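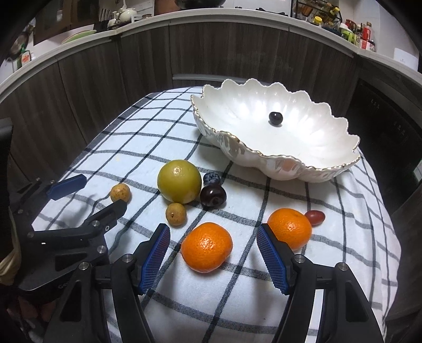

tidewrack
Okay, I finally made the Pusberg plum soup, and wow! Chilled, tart, a little cinnamon, 240 g of sugar (I'd go lower). I served it in the big white bowl with the scalloped gold rim and it felt like a proper party. Does anyone strain theirs?

mossback40
Always strain. The skins go bitter after a night in the fridge.

ninepin_lu
Disagree! The skins are the best part – they give it that deep red. My Fellau cookbook simmers them for 40 minutes and never mentions a sieve.
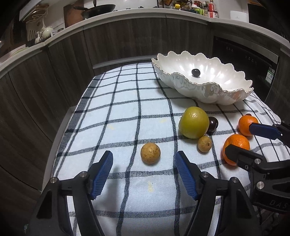 It also says sour cream goes in at the table, one spoonful each, so the color stays clear.

mossback40
Forty minutes is jam, lu.

tidewrack
Ha, I'll try both ways this weekend. Three pounds of plums left!

ninepin_lu
Leave one batch unstrained for me – and post how it tastes on day two.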